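Vuvance 合租办公楼 住户通讯

四楼茶水间的事，一次说完

拖了两期没写，抱歉。赶着发，有错字大家自己脑补。

先说杯子和盘子。去年11月盘过一次，柜子里登记在册的餐具235件，这次再盘，剩177件。差的那些多半在各位抽屉里，请翻一翻。不追究，放回四楼水槽右边的架子就行，不用登记，不用解释。浅口的圆盘最缺，中午热饭的人一多就抢不到。盘子用完当场洗，别泡着过夜，泡着的周五一律收走。

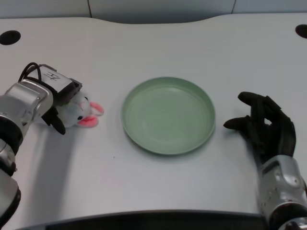 咖啡机换供应商

Poirier 的合同到期，不续了。原因：豆子涨价，修机器又慢，上次报修等了快三周。新的一家叫 Kostier，机器已经到货，装在原来的位置，插座不动。豆子两种，深烘和中烘，低因的要另外订，想喝的在前台本子上写名字，凑够人就订。旧机器的胶囊还剩两箱，谁家里有同款机器，直接拿走，先到先得。

费用：上季度茶水间总支出1,034元（不含牛奶），摊到每户59元，和之前一样，这季度暂时不涨。牛奶还是各买各的，瓶子上写名字和日期。没写名子的，冰箱清理那天全部倒掉，上次有人为一盒燕麦奶来吵，真的没办法再破例了。

冰箱清理改到每月第一个工作日上午十点前。冷冻层也清。上次翻出一袋饺子，没人认领，硬得能砸钉子。

桌子

公共长桌最近有人反应擦不干净。抹布分两块，蓝的擦桌，灰的擦地，请不要再混了。擦完挂起来晾，别团成一团塞在水龙头后面。酱油、咖喱这类，看到就擦，放一下午就得用小苏打。小苏打在水槽下面左手边，用完补上。吃完饭椅子推回去，下午要借桌子开会的先在 Plovero 上订时段，没订的给订了的让位，别站在那儿僵着。

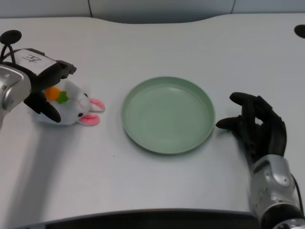

Chantal Lavoie 来信说，规矩她都同意，只是十点前清冰箱对上晚班的人不公平，她们组前一晚剩的饭盒常常要到中午才来拿，能不能饭盒贴张纸条就多留一天。

可以。贴纸条，写清楚留到哪天，过了那天照倒。这条即日起算数。

另外 Sota Hirano 问微波炉能不能再添一台。问过物业了，那一路电带不动两台，要么换线路，要么放三楼。愿意放三楼的回邮件说一声，人多就去申请。

下期写停车和快递柜。投稿照旧塞前台信箱。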